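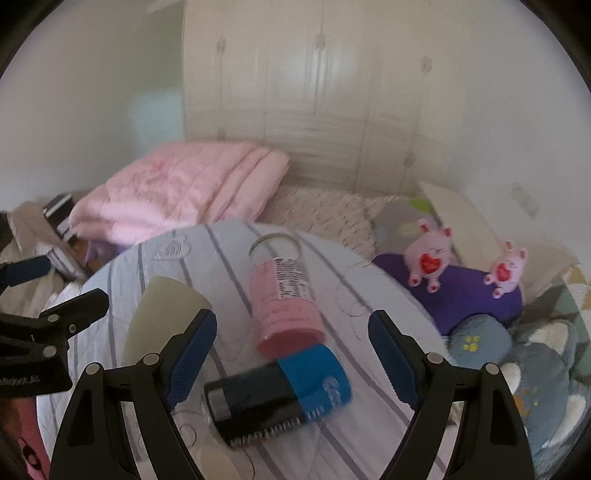
Chapter 2
Which Thing Did You Mean?

When I started writing grasping software, I thought the hard part would be closing the fingers. I had a whole notebook of force curves! Then I gave my program a real bedroom to look at, and it spent its first afternoon trying to pick up a stripe on a bedsheet.

I've opened this chapter with a bed because a bed is a terrific place to find out what your perception code believes. Look between the jaws. There's a black and blue container shaped like a battery, lying at a slant, and just past it a pink bottle with a clear plastic loop sticking out of one end. You and I see two objects with no effort at all. Your program gets a grid of colored dots, and it has to earn every one of those boundaries. The sheet has dark stripes with nice crisp edges. A thin dark wire loops across it to the right of the bottle, and to plenty of edge detectors a thin wire and a thin stripe are the same sort of creature.

And then there's the gripper itself, filling a good part of the view with black jaws and blue pads. If you don't tell the software which pixels belong to the tool, it will cheerfully offer you your own finger as the best grasp target in the room — close, well lit, high contrast, and impossible to pick up. My first planner, Drorska, did this so often that Evie Oakley taped a sign over my desk that read IS IT YOUR OWN HAND? It's still a good first question, and Section 2.1 starts there.

What we'll build

By the end of the chapter you'll have a working target selector. It takes one color image and a short request ("the pink bottle") and returns a region of pixels along with a score that says how much you should trust it. That's all it does. Planning the path comes in the next chapter, and I'd like you to resist the urge to mix them. I mixed them in Drorska and spent most of a September pulling them apart again, with Zsófia Juhász patiently asking what each function was supposed to be for.

The selector has four stages, and each gets its own section:

2.1 Masking the tool
2.2 Cutting the image into candidate regions
2.3 Matching candidates to the request
2.4 Knowing when to refuse

A word about the second stage, which sounds dull and is my favorite. Go back to the opening picture and try to decide how many things are on the bed. Is the folded comforter an object? Probably, if somebody wants it moved. What about the purple cushion and the two cat figurines on it? Each cat has a red heart on its belly, and a segmenter that's keen on color may hand you the hearts as separate items. One that's lazy about color may give you cushion and cats as a single lump. Neither answer is a bug exactly. Both come from a setting somebody picked, usually by leaving it at the default, and in 2.2 we'll turn that knob back and forth until you have a feel for it.

The third stage is where the word "pink" gets us into trouble. The bottle is pink. So is the quilted comforter at the head of the bed, and it's a great deal bigger. There's a pink something peeking out at the bottom left corner, too. If your matcher adds up pink pixels and goes with the winner, it'll send the gripper to the bedding every time. We need color and shape and position to vote together, and we need to decide whose vote counts most when they disagree. (I have opinions. You're welcome to overrule them in the exercises.)

A small story about scores

Valter Eklund and I once tested a selector on a log of 811 images. It picked the right region in 95 percent of them and we were thrilled, so we went out and had a very long lunch. When we got back, Hiu-tung Wu had sorted the misses in Provgate, the little log viewer we use throughout this book, and put the confidence score next to each one. Nearly all of the misses were just as confident as the hits. The program had no idea it was wrong, which meant that nothing downstream could know either.

I think about that lunch a lot. A selector that says "I can't tell" hands the problem to something that can deal with it: move the camera a little, ask the person, try again. A selector that is confidently wrong closes two jaws on a comforter. So Section 2.4 is longer than you might expect, and the refusal threshold shows up again in nearly every chapter after this one.

Before you start

You'll want the Chapter 2 folder from the course download and the camera model you wrote in Chapter 1. If your Chapter 1 code is a mess, use mine from the solutions folder; no hard feelings. Run the script called check_setup first. It loads one image, draws an empty mask over it, and closes. If the window stays black, your color channels are probably fine and your file path is probably wrong — check that before you go hunting for anything exotic.

One timing note. Everything in this chapter should finish within 20 milliseconds per image on an ordinary laptop once the model is loaded. If yours takes much longer, look for a spot where you're copying the full image inside a loop. I've made that mistake in every language I know, and Jade Perron, who tested these exercises with her class in Dristville, tells me her students made it too.

Warm-up

Take a sheet of paper and sketch the outline of the opening picture's bottle and container, jaws included. Now shade everything your program should ignore when it's asked for the bottle. Keep the sketch. You'll compare it with your first tool mask at the end of Section 2.1, and I'd like you to have committed to an answer before the computer gives you one.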